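Murali Gounder has read the new dining rules twice and is still not sure who they are for. He runs Kamath, a 19-table restaurant on the main street of Bridorholm, and on Saturday he will be allowed to fill the place again after months of takeout only.

"Everybody calls me up and says congratulations," he said. "For what? I have two cooks left. I had seven."

The town's reopening plan lets restaurants seat guests indoors until 10 p.m., with full capacity promised in December if case numbers hold. The announcement was greeted warmly by most of the business owners who spoke at the public meeting. Gounder did not speak. He sat at the back, he said, and tried to work out what "if case numbers hold" meant.

"Hold at what? They didn't put a number on it. If I'm going to order fish for a weekend, I need to know whether there's going to be a weekend."

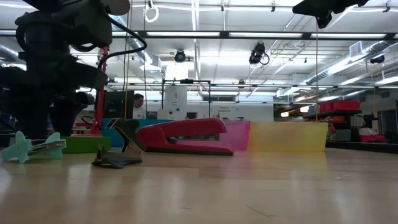 His doubts begin with the staff. One of the cooks who left, Gangadharan Gowda, now works days at a food packing plant outside town and has no plans to come back. Reached by phone, Gowda said he liked Kamath and liked Gounder, and that neither had much to do with it.

"I'm home at four," he said. "I eat dinner with my kids. He offered me more money and I believe he'd pay it, but for how long? If they shut the doors again I'm the one without a job."

Gounder doesn't argue with that. What bothers him is the hiring grant that came with the plan, which pays part of a new worker's wages for four weeks. It takes longer than that, he said, to teach someone his menu. Former employees who return don't count as new.

"So the one person I'd want, they won't help me pay for. A stranger they'll help me with for a month. Who wrote this?"

The answer, at least in part, is Usha Krishnan, who drafted the grant rules for the town. She said the limit on returning workers was meant to keep owners from laying people off and rehiring them for the money, and that the four weeks came down to the budget. She called it a start.

Gounder laughed when he heard that. "They said the outdoor tables were a start too." He spent $1,090 on heaters for the sidewalk last year and used them on roughly a dozen evenings before the permit ran out. They are in his garage now – he has tried to sell them, but every restaurant in town bought the same ones.
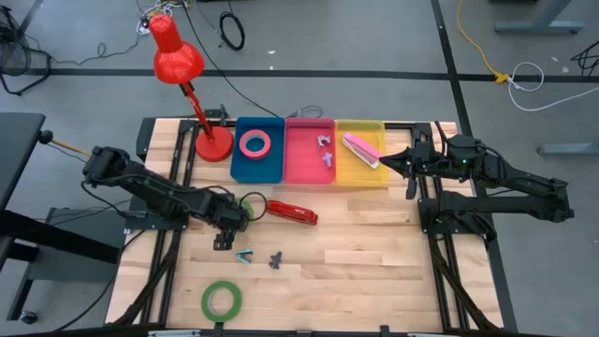
Not everyone on the street shares his mood. Lavanya Pillai, who owns the Zestus coffee bar two doors down, has hired already and expects to be busy from the first morning. People are tired of their kitchens, she said.

Gounder thinks she may be right about the first morning. He is less sure about the third week, when the novelty is gone and customers remember what a meal costs. His own prices are going up, mostly for cooking oil and chicken, and he hasn't printed the new menus yet.

He will open at five on Saturday with half the tables set, whatever the rules permit. The phone has been ringing for reservations, and he has been writing them down in pencil.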